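### 3. Oiling the Jemham tabletop

Do this before first use and again whenever the surface looks dull. Allow 90 minutes per coat. The Previer oil supplied covers the top and both leaves.
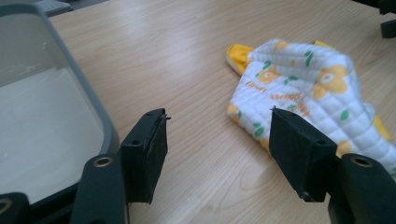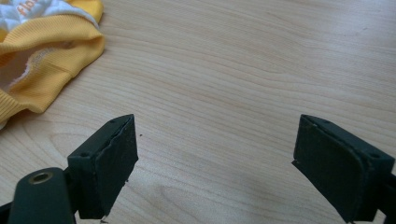 1. Remove the leaves and lay them face up on a drop sheet.
2. Sand lightly along the grain. Vacuum, then wipe with a dry cloth.
3. Shake the tin and pour a small amount onto a lint-free cloth.
4. Work the oil in along the grain, edges last.
5. Wipe off all excess after 33 minutes. Oil left longer turns tacky.
6. Repeat for a total of three coats.

**Note:** Colour deepens slightly with each coat. Do the leaves at the same time as the top.

**Caution:** Oily cloths can catch fire by themselves. Soak them in water and dry flat outdoors before putting them in the rubbish.

Replacement tins are part no. 514. For water rings, see Section 4.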